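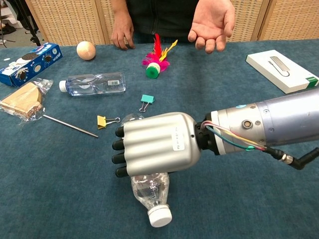

Shared table, Fotia building: water, wrapped snack, cookies and binder clips on the teal cloth.

**Skovotgate Staff Forum > Facilities > Shared tables: food and stationery**

**facilities_desk** - 22/03/2023

Colleagues are asked to comment on the proposed guidance for shared tables. The draft reads as follows:

1. Food and stationery are to be kept on separate tables.
2. Water bottles are to be marked with the user's initials once opened.
3. Cloths are to be sent for laundering on the first working day of the month.

Comments will be accepted until the guidance takes effect in May.

**m_records**

I support items 2 and 3. With regard to item 2, one of the two bottles in the photograph is full and the other is mostly empty. The full one can reasonably be left out for the next person. The other should be claimed or recycled, and at present there is no way to know whom to ask.

**Urs Haslinger**

I must register an objection to item 1. The bread, or cake, is sealed in a plastic bag and the cookies are in their box. Two binder clips lying on the same cloth present no hygiene concern that I can identify. We have 33 shared tables in Fotia, and dividing them by purpose would leave several teams without a surface for either.

**annex_supplies**

With respect to the previous comment, the concern is less hygiene than loss. We purchased 300 binder clips last year and very few came back to the supply cabinet. Small items get folded into the cloth and go out with the laundry. Hofstetter has returned clips to us twice, along with a request that cloths be shaken out beforehand.

**Urs Haslinger**

Then the guidance should say that cloths are to be shaken out. It does not need to say anything about cookies.

**m_records**

A tray for clips and other small items would satisfy both parties. There is a thin metal rod on that cloth as well, and a small beige ball toward the back, and neither belongs with the food or with the stationery.

**second_floor_admin**

May I ask whether item 2 applies to the Tutero delivery? We received 476 bottles in the last order, and marking each one by hand would be a considerable task.

**facilities_desk**

Item 2 applies to opened bottles only, and each person marks his or her own. The wording will be clarified.

Item 1 will be revised to read: "Unwrapped food is not to be placed on shared tables. Clips and other small items are to be kept in the tray provided." Trays can be met from the existing allowance of $700 - no separate request is needed.

**Urs Haslinger**

I withdraw my objection to item 1 as revised. I would still prefer that laundering take place twice a month.

**annex_supplies**

I would not. The present contract covers one collection.

**facilities_desk**

Laundering frequency will be taken up separately. Please post further comments on the wording of items 1 and 2 in this thread.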